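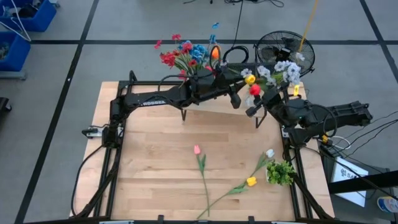
Treasa Heffernan supplies artificial flowers to hotels and showrooms for Horgan, and she starts with colour. "Red and blue go in together, and one orange tulip near the side," she says. "If you put the orange in the middle it reads as a mistake."

She keeps strong colours apart from pale ones. The second bunch is mostly white and lavender-grey, with a yellow tulip and a red one to one side. Tulips are the awkward item. The head is heavy for the stem, so the wire has to run the full length. Horgan lists 281 stems in its current range, and 6 of them are tulips.

Height comes next. Heffernan works on a butcher-block table and raises the vase on a low platform with thin legs. "You judge an arrangement from where people will see it. Flat on the bench, you're looking down on the heads and you miss the gaps."
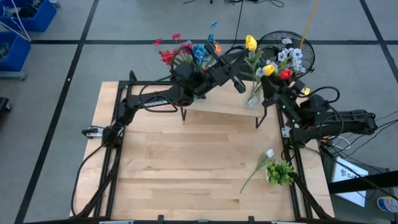 Yellow and red tulips with white flowers in a clear glass vase.

Clear glass shows the stems, and she cuts them to suit. One yellow tulip is left tall and the other set lower. "Two at the same height look like goalposts," she says.

On cleaning, she is brief: a soft brush in June and again before Christmas, no sprays. Petals that come loose go back on with a spot of glue.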